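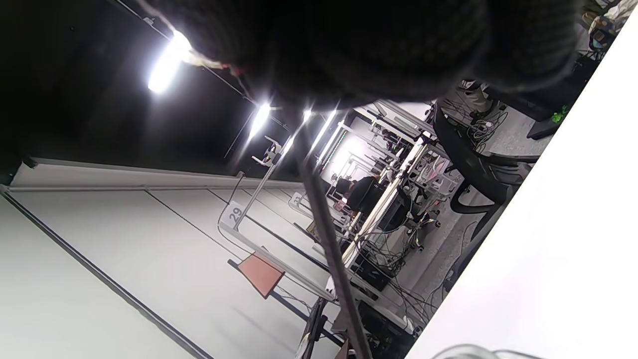
Ceiling lights and a long white wall panel inside the Velcombe building.

Nerkuvance Marine to Supply Harbor Patrol Craft Under Gradlow Contract

VELCOMBE, May 21, 2026 — Nerkuvance Marine has signed a contract with the Gradlow Coast Guard Service for the design, construction and support of a new class of inshore patrol craft. The agreement follows an open tender in which bids were reviewed on price, delivery schedule and the cost of upkeep over the life of the vessels.

The contract covers an initial order of 30 craft, with an option for more at a later date. All hulls will be built at the Nerkuvance yard in Velcombe. Engines and drive systems will be installed at the same site before each boat is moved to the water for builder's trials. The first craft is due to be handed over in September.

Each boat will carry a crew of four and reach speeds of up to 50 knots in calm water. The class is intended for harbor security, fishery protection and search and rescue close to shore. It replaces older craft that the Service has kept in use well past their planned retirement.

"The Service asked for a boat that its own crews can maintain between yard visits, and that request shaped the layout of the engine space from the first drawings," said Rizal Nasution, program director at Nerkuvance Marine. "We look forward to working with the crews who will take these craft to sea."

Navigation radar and communications equipment will be supplied by Khoo Marine Electronics under a separate agreement with Nerkuvance. Khoo will also provide a shore-based trainer so that operators can learn the system before their boats arrive.

The program will support 111 jobs at the Velcombe yard, including welders, electricians and pipe fitters. Hiring for the second shift is under way.

Terms of the contract include spare parts, technical manuals and crew training. Mounts for light weapons will be fitted to the craft, but the weapons themselves are outside the scope of the order and will be provided by the Service.

About Nerkuvance Marine
Nerkuvance Marine designs and builds patrol, pilot and rescue craft for government customers. The company employs 200 people and has its main office and shipyard in Velcombe.

Media inquiries may be sent to the Nerkuvance Marine press office in Velcombe.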